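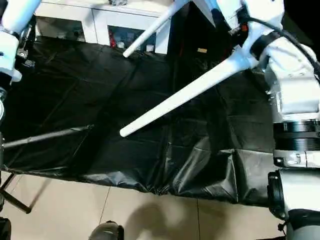
Figure 1. Black plastic sheet over the frame, edge hanging loose at the front.

Covering and Storing Light Furniture: Does a Cheap Sheet Do the Job?
Project report, Lucyna Wysocka, Skondbridge
2018-01-16

The handout for this project says that a plastic sheet "fully protects" garden and event furniture over the winter. It gives no source. Our storage supplier, Follham, repeats the claim on its price list, again with no source. I set out to see how much of it I could believe after one term of covering, uncovering and stacking the same few pieces.

The cover was a glossy black sheet bought for 340 crowns. I had assumed that draping it would be the easy part. A sheet this size creases as soon as it is unfolded, and the creases do not pull out by hand. The lower edge bunches up and sags toward the tiles, and every pleat is a place where grit can collect. Folding the hem under looked neater but took longer, and I am not convinced it kept anything cleaner. The handout shows a drawing of a sheet with perfectly straight sides. I never got one to look like that.

I also doubt the figure of 3000 uses that Říha gives in his notes on reusable covers. He does not say what counts as a use. If he means lifting one corner, fine. If he means taking the whole thing off, folding it and putting it back, I would like to see his log. Mine stops at 200, and by then I had quit trying to fold it along the old lines.

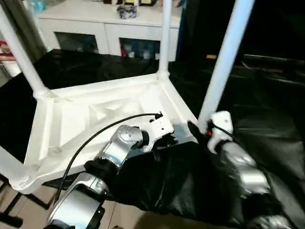
Figure 2. Plastic table turned over on black cloth.

Storing a table upside down was the method recommended by Mikis, the rental shop that let me read its instructions in November. The argument is that the top stays clean and the legs are out of the way. The first half is fair if there is cloth underneath. The second half I dispute. With the top face down, the legs stick up and claim the space above, and the ribs on the underside form a lot of small triangular pockets facing the ceiling. In a dusty room those pockets will fill, and they are far more annoying to wipe than a flat top. The shop's instructions do not mention the ribs at all.

My recommendation is limited. Put cloth under the top, lay a second cover over the ribs if the table will sit for more than a few weeks, and ignore the straight-sided drawing. I would not repeat the words "fully protects" in next year's handout until somebody weighs the dust. I had no scale fine enough to do it, and the one in the lab was booked through the end of term.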